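Guides > Home Office > Power and Cables
20th August | Ximeng Duan

Section 4. Setting up power at the desk

This section covers the power strip, the cables and the order in which to connect things. It assumes the Hiltaver desk is already assembled and level (Section 2) and that you have chosen which wall it stands against (Section 3). Allow 53 minutes if you are working alone, less if someone can hold the cables while you fasten them.

You will need:
- one power strip with its own switch or indicator
- adhesive wall hooks or screw-in hooks
- hook-and-loop cable ties, 22 in the Arnberg accessory bag
- a tape measure, a pencil and a dry cloth

CAUTION: Unplug the power strip from the wall outlet before you move it, hang it or fasten its cable. Do not work on it while anything is plugged in.

4.1 Choosing the position

1. Find the wall outlet you will use. Keep the strip close enough that its cable reaches the outlet with some slack. A cable pulled tight will work its way out over time.

2. Do not plug one power strip into another. If the cable is too short, move the desk or buy a strip with a longer cable.

3. Decide whether the strip will hang on the wall or be fastened under the desktop. On the wall it is easier to reach and collects less dust. Under the desktop it is out of sight, but you will be on your knees every time you want to change a plug.

4. For a wall position, mark a point at least 18 inches above the desktop. Large plug-in adapters need room underneath.

4.2 Hanging the strip

1. Wipe the wall with the dry cloth. If it has been painted in the last few weeks, wait until the paint has cured fully or the adhesive will take it off.

2. Press the hook plate on firmly and leave it alone for the time printed on its packet. Any hook will do, plain or patterned, as long as its weight rating is well above the weight of the strip with adapters fitted.

3. Hang the strip by the loop or slot at its top edge and let the cable run straight down behind the desk.

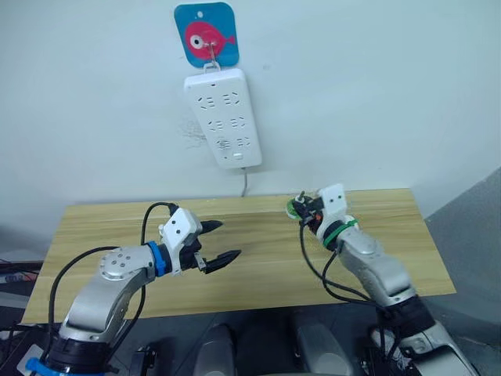
4. Tug the strip down lightly. If the hook plate shifts or lifts at a corner, remove it and use a screw-in hook.

NOTE: A strip hung from one point swings when you push a plug in. Hold the body of the strip with your other hand. If this bothers you, put a strip of mounting tape behind the lower end.

4.3 Connecting equipment

1. With everything still switched off, plug in the heaviest adapters first and put them in the lowest sockets.

2. Add the desk lamp, the monitor and the charger. Leave one socket free for a laptop or a visitor's phone.

3. Label each plug at both ends. The Fontana label sheet has 11 small labels, enough for most desks. Masking tape and a pen do the same job.

4. Add up the load. The maximum is printed on the back of the strip. Space heaters, kettles and laser printers go straight into a wall outlet, never into the strip.

5. Plug the strip into the wall outlet, switch it on, then switch on each item in turn.

6. Push each plug fully home. A plug that sits at an angle or feels loose should be taken out and tried in another socket. If it is loose there too, replace the strip.

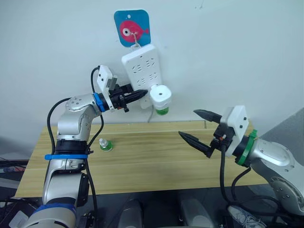
Mogens Juhl writes that he did his labeling last, with everything already tied up, and had to undo the lot to find out which cable belonged to the monitor. He would like step 3 printed in bold. He also asks whether the Vurus cable tray can be used with a wall-hung strip. It can, but mount the tray on the wall side of the desk and leave a loose loop between the strip and the tray so the desk can be pulled forward for cleaning.

4.4 Checks

Check the hook and the plugs every June, or whenever the desk is moved. Replace the strip if the casing is cracked, browned or warm to the touch. Cable trays are covered in Section 5.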